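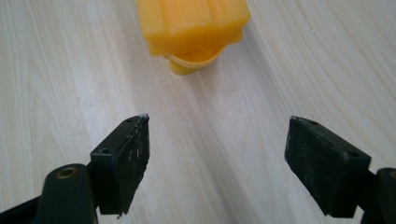
2024-11-22

OK so day four. Or five if you count the travel day, which I don't, because I slept through most of it with my face on the tray table.

Got into Tarkbridge a bit after breakfast. I had the alarm set and turned it off in my sleep, so no watching the boat come in, which everybody on the trip forum says is the best part. Missed it. Woke up and there was already a parking lot outside the window.

Quick note on how this port works if you're booking the same route. Big ships don't fit at the old pier. You go to the container side and then take a shuttle, 2 dollars each way, exact change, and the driver means it. Guy in front of me had a twenty and ended up borrowing from a stranger. The shuttle drops you by the fish market and from there everything is uphill. Everything! I wore the wrong shoes. I packed three pairs and wore the wrong ones anyway.

Walked up to the fort first, since the excursion desk wanted 90 dollars a person for "Fort and Views" and the fort is free. You just walk in. There's a sign with the history of it, half of it faded off, something about a siege and then something about a different siege. Views were good. Very windy. Lost my hat, got it back, put it in the bag for the rest of the day.

Met up with Dayana Muñoz at the top. I mentioned her in the last post, she's in the cabin across from mine and we keep ending up on the same stairs. She did take the paid tour, and her verdict was the guide was great but they only got twenty minutes up there before he was waving the paddle again. She ditched the bus and walked down with me. So, 90 dollars for a one way ride up a hill plus a bottle of water. She was pretty calm about it.

Lunch at a place called Kavura, down a side street behind the market. No menu in the window, which normally I'd keep walking, but it smelled like garlic and my feet hurt. Fried sardines, bread, a bean thing with vinegar that I've been thinking about ever since. I asked what was in it and got a shrug and a second bowl. Cash only. Go early, by one o'clock there was a line out the door and we were getting looks.

Then shopping, meaning Dayana shopped and I sat on a wall. The main street is the same stores as every other port, same magnets, same linen shirts. Go two blocks over and it's regular town stuff, hardware, a bakery, a school letting out. Liked that better. Bought stamps, forgot to buy postcards, had to go back.

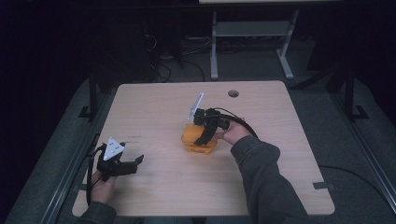
Both hands busy at the table.

Back on board by four. All aboard was 4:30 and they do not mess around. There was a couple running down the pier at 4:28, people clapping on the upper decks. They made it. I would of died of embarrassment.

Some ship stuff, because a few of you asked in the comments.

The cabin. Inside, no window on my deck, wait, that's wrong, I do have a window, it's just behind a lifeboat. "Obstructed view" on the booking page. I get a strip of sky on top and a strip of water on the bottom. Would book it again for the price. The closet is bigger than the one I have at home. The shower is not bigger than anything. Bring a magnetic hook or two, the walls are metal and there's nowhere to hang a wet swimsuit.

The food. Buffet is fine at breakfast, a zoo at lunch on sea days. The sit down dining room is way better than I expected and hardly anyone goes for lunch there, so go. Soup every day. Cold soup one day, peach, I was not a fan but I finished it.

The internet. Bad. This post has been uploading since before dinner, so if it shows up twice, sorry. I bought the cheap package and it does email and thats about it. Pictures take forever. The rest will go up when I'm home.

The gym. Couldn't tell you.

Stairs, though! I'm on deck three and the buffet is on eleven and I've been walking it, mostly because the elevators are packed whenever anybody wants one. There are 136 steps from my door to the coffee. I counted on the first morning out of spite. Going down with a full cup is the hard part.

Tomorrow is Ospina. I have almost nothing planned. There's a beach you can get to by local bus and a monastery you can't get to by local bus, and Dayana is lobbying for the monastery. Taxi up there is supposed to be negotiable, which means I'll pay whatever the man says. If the weather turns we'll do the covered market and sit somewhere with coffee. Forecast says rain after lunch but it also said rain today and I got a sunburn. On my ears. In November.

After that a sea day, then Vullov, which was the whole reason I picked this itinerary over the cheaper one. My grandmother had a calendar with a picture of the harbor on it, hung in her kitchen years past the date. I want to find the spot it was taken from. Going by the map it might be the road above the lighthouse, or it might be somebody's private driveway. We'll see. They've already warned us that one is a tender port, so if the sea is rough they skip it and you get a refund of the port fee and a trivia contest. Fingers crossed please.

Oh and the step thing, I hit 3000 before I was even off the ship this morning, went to the wrong gangway, had to go all the way back through the casino. Both directions smell the same in there.

Going to bed. Clocks go forward an hour tonight, or back. There's a card about it on my pillow and I put my book on top of it and now I'd have to get up. More from Ospina if the internet lets me.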